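작업노트 / 2월 / Kubo 핸드그리퍼 키트 검토 (Sotunow 대여분)
오후 4시쯤 시작. 오늘은 손가락 패드 쪽만 봄.

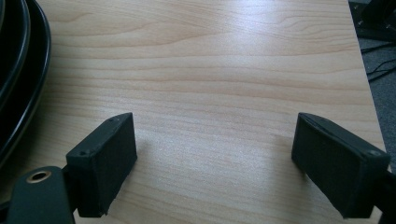

배터리 없이도 데이터 기록이 되나?
유선 전원만 물려도 기록은 됨. 단 펌웨어를 먼저 올려야 하고, 구버전은 배터리 빠지면 로그가 끊김.

패드: 검정, 무광. 기본 장착품 그대로 씀. 손가락 블록에 나사 구멍 있음, 교체는 육각 하나로 끝. 왼쪽 패드 아래쪽 가장자리가 조금 너덜함. 대여 전부터 그랬는지 Sotunow에 물어볼것.

개폐 반복 3,548회까지 돌리고 멈춤. 목표치는 못 채움. 중간에 엔코더 값이 7번 튀었는데 전부 닫힘 방향. 열림 쪽은 이상 없음. 캘리브레이션 다시 하니까 덜하긴 한데 원인은 아직 모름.

파지력은 키트 설명서에 약 400 g까지라고 되어 있음. 우리 저울로는 아직 안 재봄. 얇은 건 잘 집는데 둥근 병뚜껑류는 미끄러짐. Gindlow 패드로 바꾸면 나을 거라고 Judit Fülöp이 그러는데 호환되는지 확인 안됨. 구멍 간격부터 재야 함.

소프트웨어 쪽: 설치는 금방. 로그 포맷이 우리 Kunach 파서랑 안 맞아서 타임스탬프 열을 손으로 옮겼음. 변환 스크립트 달라고 메일 보냄. 답 오면 여기 붙일 예정. 설정창 한글 메뉴는 번역이 반쯤만 되있음, 영문으로 놓고 쓰는 게 편함.

가격은 구독형이랑 일시불 둘 다 견적 받아야. 구독은 소모품 포함이라는데 패드가 들어가는지 애매하게 써 있음. 계약 전에 꼭 확인.

내일 할 것
- 저울로 파지력
- 엔코더 튐 재현, 속도 낮춰서
- 구멍 간격 재서 Judit한테 전달

최근 노트
Kunach 파서 타임스탬프 오류 정리
Gindlow 패드 견적 비교
Kubo 키트 개봉 및 펌웨어 메모
흡착컵 마모 점검 9차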